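Girilus Building, Staff Kitchen and Break Area
Quarterly Safety Inspection
Date: Sat 23 June
Inspector: Imke Rieger
Reviewed by: Ottmar Lenz

1. Exit route to stairwell clear. PASS
2. Fire extinguisher, tag no. 1746, gauge in green zone. PASS
Comment: Wall bracket is loose. Tighten before the September inspection.
3. Outlets near sink protected and tested. PASS
4. Microwave door seal intact. FAIL
Comment: Seal torn at lower hinge. Unit tagged out. Replacement requested from Görtz.
5. Space heater, 2000 watts, not on an extension cord. PASS
6. Shelf load posted, limit 600 lb. FAIL
Comment: Label missing. B. Hagedorn to supply.
7. First aid kit stocked and sealed. PASS
Comment: Burn dressings expire in September.
8. Food waste and empty containers removed from surfaces. FAIL
Comment: Crumpled can and snack bag on the gray cabinet top. 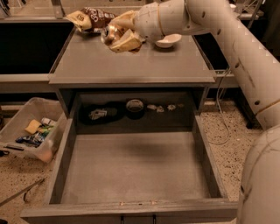 Who may put the microwave back in service?
Only the inspector or the reviewer, after the new seal has been fitted and the tag signed.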